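Cups and baskets, speaker notes, Clevport, November

1. Start with the steel cup. Say that a wire basket lets air get under it. 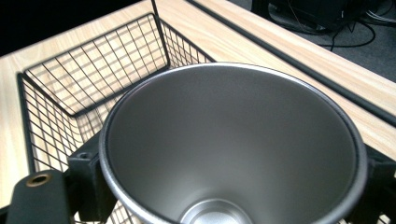 Why wire and no tray? A tray holds water under the rim.

2. Move to the Joly kitchen. 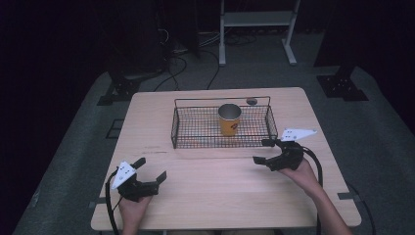
Joly washed 3,904 cups last year and lost few. Pause there. Mention that a basket set toward the back of the table leaves the front clear for work. Skip the Woma numbers if late.

3. Kids' cups. Keep this short. 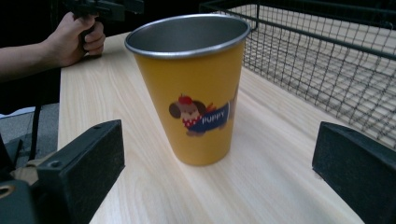

Yellow tumbler with the "PUPPY" dog.
Ask who has one at home.

4. Wiping down. Go with the grain.

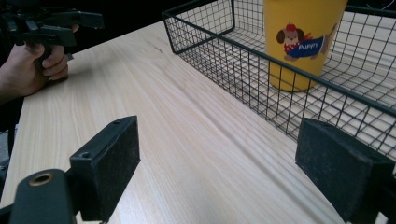 5. Questions, then hand out the Trarkar sheet.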